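Memlow forum > Data collection > Button pressing: how much demo variety before the press goes soft?

slatbed
Original post

Collecting teleop demos for a press-the-named-button policy. Single arm, parallel gripper, one fixed camera plus wrist. I have 455 episodes so far. After filtering out double presses and anything where the box slid, 376 are left.

Trained on the 376. Reach is fine. The failure is in the last bit of travel: the finger stops on the cap and hovers, or comes down on the collar. It is much worse on the small buttons than on the domed ones. Before I collect more, is this a data quantity problem or a data content problem?

Action space is absolute joint targets, chunked. Gripper stays open through the press.

quillon_k

Content. Check how long your operators dwell at contact. If they pause to line up before pushing, the policy learns the pause, and from the camera the frame before the pause and the frame after it look the same. We cut dwell frames on our set at Zevberg and the hovering mostly went away.

slatbed

Dwell is real, I can see it in the joint velocities. Median is not terrible but the tail is long, nearly all of it on small caps.

torque_ripple

I would not trim. You remove the frames where the finger corrects sideways and those are the ones you need for small caps. Trim the tail only, or drop those episodes and redo them with an operator who has had practice.

quillon_k

Corrections have motion in them. I am talking about frames under a velocity threshold. Those carry no correction.

torque_ripple

At your threshold, maybe. A slow correction on a small cap sits right at the noise floor of the encoder. I have seen a velocity filter eat half of the useful contact data and the person running it had no idea until they replayed the episodes.

Eren

Different question. Are you logging whether the button was pressed, or is a human labeling success from video? If it's from video, your 376 contains misses. A finger resting on a cap and a finger that has bottomed the cap look identical from most camera angles.

slatbed

Human labels from video. The boxes have contacts inside but I never wired them to the logger.

Eren

Wire them. Then relabel before anyone argues about trimming.

bracket_nine

Agree with Eren. Also randomize box position between episodes if you aren't. With fixed positions the policy can memorize a joint pose and ignore the image, and it will look good until someone bumps the table.

slatbed

Positions are randomized for the front pair only. The back ones stay on the shelf and get used as named targets in a later split. Will post the current setup when I have the contacts wired.

slatbed
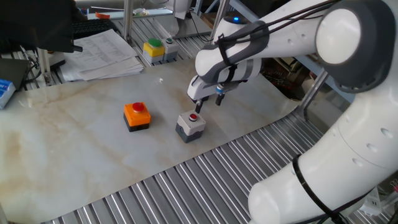
Jikdale, Tue 29 May

Contacts are wired on all the boxes and go to the same clock as the joint states. Target for this batch is the gray box with the small red button, left finger only. The orange box with the larger domed red button stays nearby as a distractor, because "red button" alone is ambiguous and I want the prompt to carry size or box color.

Replayed a batch of 54 new episodes against the switch signal. My video labels said all were good. The switch disagreed on around a fifth of them, all small caps. So Eren's point stands and the old set needs to be redone or thrown out, as it has no switch data.

torque_ripple

Is that marble top glossy in person too? The boxes can creep on a surface like that under a slightly off-axis press, and then your label says pressed while the geometry has changed.

slatbed

Glossy, yes. I have been rejecting slides by hand. Could put tape under the bases.

quillon_k

Don't tape. Deployment won't have tape. Keep the slides, flag them, and let the press finish.

bracket_nine

Depends what he is deploying. If the panel is bolted down then slides are noise.

slatbed

Not bolted. Keeping slides with a flag, then training 2 versions, with and without. Trimming question goes on hold until both have run on the relabeled data.

quillon_k

Post the dwell histogram split by cap size when you do. I still think it's dwell.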